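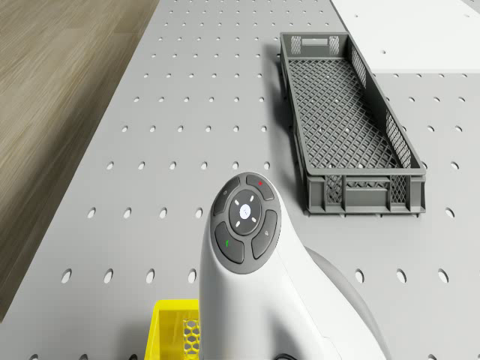 Fig. 2. Open-topped crate, mesh floor.

Section 4 – Storing bulbs over winter (Zastdale Garden Guide)

Lift after first frost, September or later depending where you are. Dry day if you can get one.

1. Cut stems to 2 inches. Shake off soil. Don't wash.
2. Cure in shade, good airflow. Over 50 F the whole time.
3. Toss anything soft or moldy. Cut ones too.
4. Line crate with newspaper, one layer. Bulbs on top, not touching.
5. Label each row. Stilach and Anghel look teh same once dry.
6. Move to basement or garage. Hold at 40 F.

Note: Kesus corms are small – use a paper bag with a few holes punched in it.

Note: dahlias need slightly damp peat. See Section 5.

CAUTION: Keep away from apples and other ripening fruit. Gas kills the flower bud.

CAUTION: Some bulbs are poisonous if eaten. Store out of reach of kids and pets. Wear gloves if your skin reacts.

Check every Monday thru winter. Shriveled – mist lightly. Sprouting – too warm, move somwhere cooler.

Max 22 lb per crate.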